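How Does a Workshop Choose a Robot?

A page for young readers from the Petersen Learning Workshop
27 November pages are reviewed each year. This edition: November 27, 2019

Robots cost money, and so do all the things a robot needs before it can do any work. Grown-ups who want one must first make a plan called a budget. A budget is a list of what you need to buy, what each thing costs, and how much money you have.

What is the job?

The first question is always about the job. Our workshop wanted a robot arm that could pick up artificial flowers and put them in a basket. Flowers are harder to hold than blocks. The petals are soft, the stems are thin, and the leaves stick out in all directions. A robot that only lifts boxes would not need such a careful grip.

What must be bought?

Many people think only of the arm. The arm is one line in the budget. The gripper, which is the robot's hand, is another. Then come the cables, the sensors that help the robot to measure things, and a table large enough to work on. Small items count too. Our list included a basket, roses and hydrangeas, and they cost 141 euros in all.

How are prices compared?

Rainer Engelhardt, who manages our purchases, asked two firms for a price. Carnia offered a gripper for 1388 euros. Boneo offered one for 992 euros. The second price is lower by 396 euros, but a price is not the whole story. The Carnia gripper came with spare fingers and the Boneo gripper did not. Fingers wear down with use, and new ones must be paid for.

Before choosing, we asked each firm the same questions. How long will the gripper last? Who will repair it? Will it fit the arm we have chosen?

What happens after buying?

A good budget keeps some money back. Parts break, and people need time to learn how to use the robot safely. We set aside money for four training days, and we will look at the budget again in March — by then we shall know which parts need replacing.

Try it yourself

Choose a job for a robot at home or at school. Write down everything it would need, including the small things. Ask an adult to help you to find the prices, and add them up.
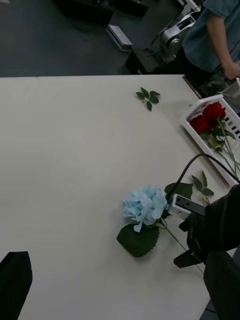
Joyce Ndung'u writes that her class tried the activity and forgot to put spare parts on the list, so they had to start their sums again. She would like to know whether a school could share one robot with another school and split the cost of repairs.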